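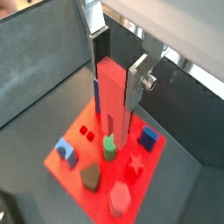
2 min read

Wokura Bench Cell: demonstration unit

The Wokura is an enclosed single-arm cell for handling small parts. It is supplied by Narard with a two-finger parallel gripper, a fixed worktop and a controller housed under the bench. A demonstration unit is kept at the Prosser showroom and can be seen by appointment or at the open day in May.

What is shown

The standard demonstration uses a shape-sorting board with blocks of different outlines: arch, star, pentagon, hexagon and others. The arm lifts a block, holds it upright over the board and lowers it. Tall blocks are the harder case, as a small tilt at the fingers becomes a larger error at the foot of the block. Visitors may move the board between runs. Each run takes 7 minutes.

Gripper

The fingers are metal and close in parallel. Stroke is 50 mm and grip force can be set in steps of one per cent from the controller. Finger sets are changed by hand. Parts wider than the stroke need the Ivholm wide jaw – order separately.

Enclosure

Side walls are fixed. The front is open for demonstration running at reduced speed and must be fitted with the interlocked door for production use.

Open day

Doors open at 9 am. Mudassar Rajput runs the cell and answers questions on set-up. Delyth Trevor covers pricing, lead times and service cover. Groups of more than nine should book ahead. Visitors can bring their own parts for a trial pick, provided each weighs less than 100 g and has two flat, opposite faces.

Parking is behind the building. Enter by the side door and sign in at the desk.

Bookings and data sheets: Eluned Beddoe, Prosser showroom.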